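Lundirel Household Textiles and Kitchenware Reuse Scheme
Progress report, second reporting period
Submitted 11 October 2023

Prepared by So-ying Fung. Reviewed by Ashok Sengar.

1. Period covered

The report covers collection, sorting and resale under work packages 2 and 3. Work package 1 (site fit-out) was closed in the previous period and is not repeated, apart from the retention payment noted in section 6.

2. Collection

Total intake for the period was 3,467 items against a target of 3,318. Kitchenware accounted for the surplus. Textile intake was slightly under plan in the first weeks, when the Thiele drop-off point was closed for resurfacing of the access road, and returned to the planned level in September.

The van route was revised once. The two northern stops were merged and the Zodik stop was moved to the morning run, which removed one return trip per collection day. Fuel use per run has fallen, but the logbook for the first month is incomplete and no percentage is given here. A full comparison will be included in the next report.

3. Sorting and grading

Items are graded A (resale as received), B (resale after cleaning or minor repair) and C (material recovery). The grading sheet was shortened in this period from four pages to one. Sorters had been recording the same fault under different headings, mainly chips, crazing and rim wear on ceramics, and the resulting data could not be compared between shifts. The new sheet has a single field for surface damage and a separate field for structural damage.

Of the items received, 833 were graded C. The main causes were damaged non-stick coatings and textiles with fixed staining. Coated pans remain a problem because the current recovery contractor accepts them only when handles have been removed. Handle removal is done by hand and is slow. A quotation has been requested from a second contractor.

Wooden goods are now held separately for inspection before grading. Scuffs and discoloration alone do not move an item to grade C. Splits, soft spots and insect damage do. 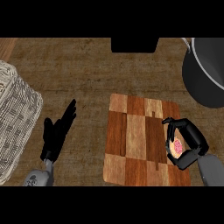 Figure 1. Weathered brown tabletop with kitchen items and a white woven basket.

4. Resale

Grade A stock moves through the Lundirel shop floor within the planned period. Grade B stock is slower. At the close of the period 465 grade B items were awaiting cleaning or repair, and storage is close to capacity. Two measures are in place:

Repair sessions have been extended by one hour.
Mixed cutlery and odd lids are bundled and priced by weight.

Basketware and small storage items sell quickly and are no longer held back for the seasonal display. Pricing bands were left unchanged. A review was planned for September but was deferred until the new till codes had been in use long enough to give usable figures.

5. Data and software

Stock records were migrated to Grosirine. The migration took longer than scheduled — the old spreadsheet used free text for material type, and these entries had to be recoded manually. Intake, grade and sale date are now linked by item number. Records from before the migration can be searched but cannot be linked to sales.

6. Budget

Spending is within the approved total. Staff costs are on plan. Transport is under plan following the route change. Consumables are over plan, mainly cleaning agents and labels, and we request approval to transfer the transport underspend to this line. The retention payment to the fit-out contractor has been released.

7. Risks

Storage for grade B stock is raised from medium to high. Contractor terms for coated pans remain at medium. The data migration risk is closed.

8. Next period

Complete the fuel comparison. Obtain and assess the second recovery quotation. Carry out the deferred price review. Trial a second shelving bay at Thiele, subject to the landlord's written consent, which was requested in September and is still outstanding.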